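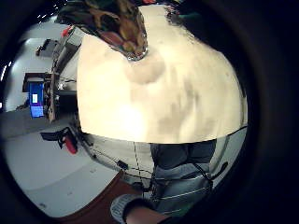

## Ticket 76: cuffs catching on edge of wooden top

**Raised by:** Sheena Rutherford
**Item:** Prosten, brown finish, bought through the Prusden shop
**Passed to:** Flora Laing, Laing repairs
**Status:** open, whatever the last email says

### Problem as reported

Wool catches on the front edge. Light grey ribbed cuffs like the one in the photo are the worst, because the ribs stand up and there is plenty to get hold of. Cotton sleeves slide over it. Bare skin feels nothing, or next to nothing. Two jumpers have pulled threads at the wrist so far and I would like to stop at two.

The first reply from Prusden said that this is "natural character in the timber". I have lived with a lot of timber and none of it has eaten a jumper.

### What I was told to try

1. Wipe the edge with a damp cloth and let it dry.
2. Rub in the Mallow wax that came in the tin.
3. Wait a day and see.

### Step 1, damp cloth

Did it in the morning, gave it until after lunch. Ran an old sock along the front edge from left to right and it went smoothly. Ran it from right to left and it stuck. I had not thought to try both ways before, and I doubt anybody at the shop had either, as their instructions only say "wipe along the grain".

The cloth came away with a bit of fluff on it. I suppose it could be argued that the fluff was the trouble. I don't believe it. Fluff gets left behind where wool has already caught.

### Step 2, wax

The tin says a thin coat. I put on a thin coat, buffed it, and admired it for a minute, since it does bring up the red in the brown. The sock test afterwards was better in both directions. I was told at this point that the ticket could be closed.

I asked for it to be left open. Wax will make anything slippery for a day or two, and I wanted to see what happened once it had been leaned on.

### Step 3, waiting

Wednesday: caught again, same sleeve, same direction. Ticket reopened at Prusden's end, where it had been closed anyway.

### Finding the spot

Flora asked me to stop using the sock and use a pair of nylon tights over my hand instead. I thought this was a wind-up but it works very well. Tights will hang on a splinter you can't see.

- Front edge, first 39 cm from the left: clean.
- From there to 66 cm: drags slightly, nothing definite.
- At 66 cm: snags every time, right to left only.
- Remainder of the front edge: clean.
- Underside of the same edge: rough all the way along. Flora says this is usual and sleeves don't go there. Mine do, when I pull the chair in.

I marked 66 with a bit of masking tape. The tape stops it catching altogether, and was then suggested to me as a repair.

### Flora's view

A raised fibre, lifted when the top was wiped down before finishing, then sealed in place like a tiny hook. Waxing over it does very little. She wants it cut back with fine paper, one way only, and then waxed again. She also says the damp cloth in step 1 may have lifted it further, so that advice wants taking off the sheet.

That explains why it only catches in one direction, which is more than the other explanations managed. I am not fully convinced about the stretch between 39 and 66. A single fibre shouldn't drag across that much edge, and Flora agrees she would want to feel it herself before saying more.

### Sanding, first go

Fine paper wrapped around a cork, 9 light strokes, left to right. Dust wiped off with a dry cloth. Tights test: no snag at 66. Still a faint drag to the left of it. There's a paler patch now where the colour has come off, small, but I know it's there.

No wax yet. If I wax it today we will all be back at step 2, congratulating each other.

### Outstanding

- Leave the edge bare until the end of February and wear wool at it.
- Flora to say what to do about the dragging stretch. More paper, or leave alone?
- Colour for the pale patch. Prusden offered a touch-up pen in "medium brown". Have asked for a sample on scrap first.
- Underside: I want it looked at. Prusden say it is outside the ticket. I have asked where in the ticket it says so.
- Please don't close this one automatically again.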